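Civine Workplace Forum > Automation and new equipment > Arm on the prep counter, what changed for you?

benchside_kel
Started this topic
Our site got its first arm in October. We're a staff kitchen, two of us on the morning shift, breakfast and light lunches for the people upstairs. The arm is meant to take over the clearing and setting out, so moving things on and off the board, lining up cups, that sort of work. The Plotura people set it up and left us a binder.
I'm not against it. I'd just like to hear from people who have had one for a while. Did your hours change? Did your job title change? Management says no to both but they would say that.

Cultow_nights
We've had one at the Cultow site for five months. Hours stayed the same. What changed was the order of the day. I used to do the fiddly jobs whenever there was a gap. Now they get saved up for the arm and I have to leave the counter clear on that side while it runs. It took me weeks to stop reaching across.

dough_and_out
Reaching across is what the marked zone is for. If you can reach across it while it's running, your setup is wrong and somebody should be told.

Cultow_nights
It stops when you reach in. That's my point. It stops, then it has to be restarted, and the restart goes in the log with my name beside it. So now I get asked why I had stoppages.

benchside_kel
We have the log too. I didn't know names went on it. I'll check that.

marnie.p
I work on the other side of this, I do the rosters for a few kitchens. The log was never meant to be used on people. It's there so the service techs can see what the arm was doing when it stopped. If a supervisor is reading it out at the morning meeting, that's worth taking up with your rep.

dough_and_out
Every log ends up used on people. I've worked in three places with "it's only for maintenance" systems and it went the same way each time.
I'll say this for the arm though, my wrists are better. I used to unload trays for most of a shift.

marnie.p
Fair enough on the logs. I can only speak for how ours was written up.

oldpantry
Has anyone been offered training? At our place one person got sent to the Bragança course and came back as "cell lead" with a small raise. The rest of us got a laminated sheet. Same work, and now one of us is in charge of a machine the others still have to work around.

benchside_kel
Yes, same idea here. I was offered it and my workmate wasn't. It made for an awkward couple of weeks. We've agreed that I do the course and teach her, but her pay doesn't move, so I can see why she isn't thrilled.

Cultow_nights
Don't teach her for free. Get them to pay for both.

oldpantry
Agree with that. If two people run it then two people should be on the rate.

benchside_kel
I've put it in writing. No answer yet.
To go back to the original question, I've now had a few more shifts with it so I can say a bit more. It's slower than either of us. It's steady, and it doesn't mind doing the same pick over and over, but anything long or shiny seems to give it trouble and that's a fair bit of what's in a kitchen.

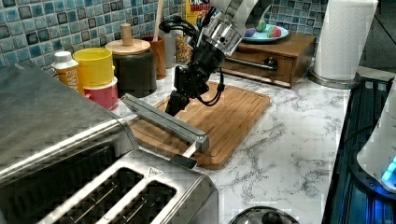 The main change for me is that I plan a lot more. Before, I'd put things down wherever there was room. Now everything has a spot, and if I'm in a hurry and put something in the wrong spot, I'm the one who has to go back and sort it out. I go home less sore and more tired in the head, if that makes sense.

dough_and_out
Makes sense to me. Same here for the first while. It eased off once I stopped watching it. You don't need to watch it.

Cultow_nights
You do on our site. Ours did 1066 picks in one week according to the report, and the report doesn't say how many of those I had to do again by hand. I asked for that number to be added. It would be good for the techs too.

marnie.p
That's a reasonable thing to ask for. Put it to Plotura as well as your manager, they do change the report if enough sites ask.

benchside_kel
Will do. I'm starting a tally on paper next to the binder, around 10 am each shift when it's quiet. If anyone else wants to keep one we could send them in together.

oldpantry
I'm in. Send me how you've laid it out so ours match.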